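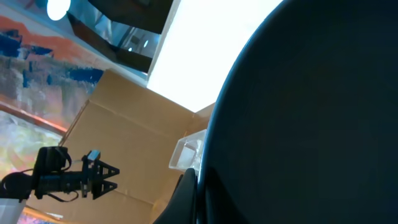

Marnar hits 387 on the box job, wants 1,000

April 12, 2024

I stopped by Marnar's workshop in Prarkholm again this week, mostly to see how the two-arm project is coming along, and wow, they've been busy! The team now has 387 good runs of its box task saved. When I last visited, back in December, they had 18, and a couple of those got thrown out later.

If you missed my first piece: Marnar is trying to get a pair of robot arms to handle small items around a cardboard box. Pick a thing up, pass it over if the other arm is closer, put it in, back off. The arms learn by copying. A person drives both of them through the whole job by hand, everything gets recorded, and then they do it again. And again. The recordings go to Virkell, the two-person outfit across town that does the training side, and a new version of the model comes back a few days later.

Zerrin Gökçe has done more of the driving than anyone else, and she let me have a try (I was terrible, I squashed a corner of the box on my first go). She makes it look easy. What surprised me was how much she changes between runs. She'll turn the box, tip it a little, fold a flap the other way, swap the item. "If I set it up the same way every time, it learns that one setup and then it's lost," she told me. The item everybody grumbles about is the little clear cube. You can see right through to the cardboard, so the cameras on the wrists have a hard time with it, and Zerrin wants at least 100 runs with just that one before she'll trust the arms near it.

They don't cover up the art on the walls or fuss with the lights, either. Tavion Nguyen-Tran, who looks after the recordings, likes having all that color and glare in the background. He'd rather the model deal with a bright window now than in somebody's stockroom later. His part of the job is slower than I expected! He watches every run back at double speed and tosses the ones where the driver hesitated too long or let go early. Fumbles that get fixed, he keeps. He says those are worth having.

So can the arms do it on their own yet? Kind of. I watched a few tries with nobody at the controls, and the bigger items went in fine most of the time. The cube, no. One arm closed on thin air right next to it, twice, and then just sat there.

The plan is to get to 1,000 runs, then move on to a second task, which they're calling Gezer and wouldn't tell me much about, except that it involves lids. Marnar is also looking for more people to drive the arms a few hours a week, no experience needed. I may sign up myself once my wrists forgive me.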